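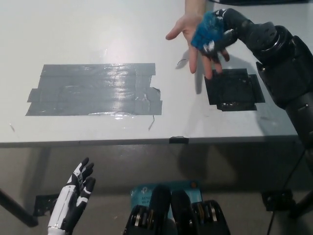 ## Unit 4: Handing an object to a person

Course notes, Skurnbridge robotics lab class. Bring these to both sessions.

In this unit the robot holds a small object over the table and gives it to a partner's open hand. The partner doesn't grab. The hand stays palm up under the object, fingers spread, until the fingers of the robot hand open.

### Setup

1. Stand the partner on the far side of the table, facing the robot.
2. Leave the tape on the tabletop alone. If a strip lifts, press it down and tell the instructor.
3. Use a soft, light object. The blue fuzzy one works well for a first try - it weighs next to nothing and can be squeezed hard without damage.
4. Check that cables are clear of everyone's feet.

### Running a trial

Start with the object in the robot's hand. The operator says "ready," the partner puts a hand under the object, and the operator waits two seconds before opening the fingers. Keep the other robot hand away from the table for the whole trial.

A trial counts as a success if the object ends up in the partner's palm and stays there. A drop to the table is a miss, even if the partner picks it up right away. Write down misses too.

Each group records 23 trials and saves them under the group name in the Sustholm folder. Last March's class left 309 usable trials there, and you may compare against them in your report.

### Things to watch for

- Fuzzy material can cling to a finger after the hand opens. Note it as "stuck" and don't shake the arm.
- Shadows from the two hands fall on the tabletop and can confuse a color threshold. Test your threshold with a hand in place.
- Shiny tape throws back the overhead light. Mask out the glare before you look for the object.

### To hand in

Two pages, with your trial table and one paragraph on the misses. Reports are due July 29, 2021.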